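Day 13 of teaching a robot arm to pick things up, and I finally have something to write about besides sore wrists.

For anyone new: I've spent the summer at Pistthorpe, a small workshop where I was hired to do "operator work" on a project called Gorkix. Operator work means I show the arm how to do a job, over and over, and the people who know math turn my fumbling into something it can learn from. I came from a bakery. My qualification was that I have steady hands and I don't get bored easily (I told them this in the interview and I've since learned that I get bored exactly as easily as everyone else, I'm just quieter about it).

The task right now is bin picking. There's a big gray bin, there's stuff in it, and the arm has to reach in, get hold of a thing and lift it out clean. I started out doing it by hand, and I mean literally by hand - you put the arm into a mode where it goes soft, you grab it near the wrist and you walk it through the motion like you're teaching a very heavy child to dance. It feels wonderful for the first ten minutes. Then your shoulders notice.

The other trouble with leading it by hand is that you're leaning over the bin the whole time. Your own arms are in the way of the camera, and your head too if you're short like me and have to peer in. Nelu Stoica, who set up the recording side, was very polite about it. He played me back one of my best grasps and it was a lovely long look at my elbow.

So in the second week we switched to remote control. I sit at a desk a few steps away with a handheld controller and a screen, and when I squeeze the trigger and move my hand, the arm moves too. Let go and it stops. You'd think that would be easier! It was awful. My first afternoon I couldn't get the gripper down to the bin floor without getting scared and pulling up. On the screen everything looks closer than it is, or farther, depending on your mood. I'd line up perfectly, close the fingers, lift, and come away with a nice pinch of air.
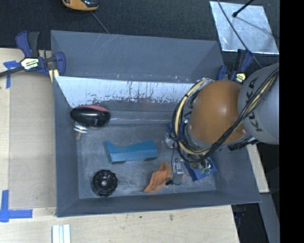
What helped was Karine Campbell sitting down next to me and telling me to stop watching the object. Watch the fingertip, she said, and watch the floor of the bin near it. There are scuffs and rub marks all over that floor, and once you start using them as landmarks you can tell how far you've drifted. I went from hating it to being sort of okay at it in the space of a lunch break.

She also got me to slow down at the start and not at the end. I used to swoop in fast and then creep the last little bit, with lots of tiny corrections, left, right, left, up a hair, down a hair. The problem is that the arm learns the dithering along with everything else. We had an early version trained on my first recordings and it hovered over things wobbling, like somebody choosing a chocolate. Everyone in the room knew whose habit that was. I wanted to crawl under the desk.

Now I do it this way: come in over the object from high up, stop, turn the wrist until the fingers match the direction I want, and then go down in one steady move. If it's wrong, I don't fiddle. I go back up and try again, and we keep that in the recording too. Fionnuala Nic Giolla (she does the learning part, and has a great deal of patience for my questions) likes those ones a lot, as the arm has to see what getting out of a bad try looks like.

My opinions on objects, for what they're worth. Blocks are friendly. Anything with flat sides is friendly, as long as it's away from the wall. Round shiny things are a pain, they slip out sideways just when you've started to feel proud. Cloth I've changed my mind about completely. I dreaded it and now it's my favorite, you just get the tips down into a fold, pinch and go, and it forgives nearly everything. Corners are the worst place for anything to be. The walls of the bin are right there, the wrist is big, and you end up coming in at some silly tilt with your own hand twisted round like you're trying to scratch your back.

And the cables! I never once thought about cables before this job. Every time I turn the wrist too far in one direction I get a little worry about the bundle winding up, so I've trained myself to unwind between picks, the way you do with a phone cord (if you're old enough to have had one). Rodica Radu says I should put that in the notes for whoever comes next, so Rodica, if you're reading, it's in the notes.

The number I'm working toward is 400 good recordings. As of last night I've got 122. My best hour is in the morning, before anyone talks to me, and my worst is right after coffee, when my hand gets a tiny shake that I can't feel but the arm can. I've moved my coffee to later and I'm not happy about it.

Next up is trying it with two operators trading off, so the arm doesn't pick up only my way of doing things. Despina Pană is going to be the other one. She plays video games, so I expect to be humbled by September. I'll let you know how bad it is.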